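# Test-object budgeting

**Test-object budgeting** (also *props budgeting*, or, on most purchase forms, "misc.") is the part of equipment planning that covers the ordinary household things a robot arm is bought to handle. It sits alongside the budget lines for the arm, the mount, the cameras and the safety gear, and is usually written last, by whoever is left in the room.

## Background

Small automation groups tend to plan from the most expensive item downward. The arm is compared, quoted and argued over for months. The table it will work on gets an afternoon. Trays, bottles, cups and bowls are assumed to come from the kitchen, and for the first week or two they do.

The trouble starts when results have to be repeated. A bottle borrowed from a lunch bag goes back to being somebody's bottle, and the replacement is a different height. The Turthorpe workshop, a shared lab for light assembly and home-assistance projects, rewrote its purchasing rules in March after losing its only large bowl to a potluck.

## Typical costs

The Turthorpe rules split a new station into three lines: fixed equipment, work surface and objects. The object line was set at $449 per station, a figure that drew more discussion than the arm. Of this, $200 goes to first purchase and the rest is held back for replacements. A separate allowance of $20 covers labels and tape, and is always overspent.

Matched items are bought in multiples. Soda bottles are a common choice because they are cheap, easy to find again and awkward in useful ways: an upright bottle has to be approached differently from one lying down, and clear plastic is hard on depth cameras.
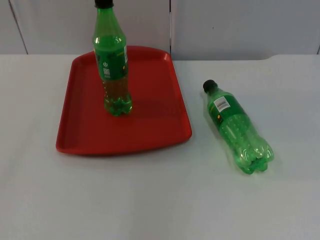
Trays are harder to plan for than they look. Rim height decides whether a gripper can reach the floor of the tray at a low angle, and a glossy finish throws highlights that some vision software takes personally. The Tekstead group, which shares its order sheets with Turthorpe, now buys one shiny tray and one dull tray in every color and charges both to the same line.

## Storage and replacement

Storage is the cost most often left out. Empty bottles weigh almost nothing and take up a remarkable amount of shelf. The Hesthorpe site budgeted for around 1,000 trials on its first station and for no cupboard at all, with the result that its spare objects lived under the table - on the same side as the emergency stop.

Replacement schedules vary. Bottles are generally retired when they dent or lose their labels, trays when they crack. Caps are bought with the bottles and lost without them.

## The Tejada sheet

The Tejada sheet is a one-page planning form used at all three sites. It asks for the object, the number wanted, the supplier, a substitute and the name of the person allowed to throw it away. The last field was added in the July 2021 revision and is the only one reliably filled in.

Critics of the form note that it takes longer to complete than a trip to the grocery store. Its defenders say the same thing about the purchase of the arm.

## See also

- Workcell planning
- Consumables
- Petty cash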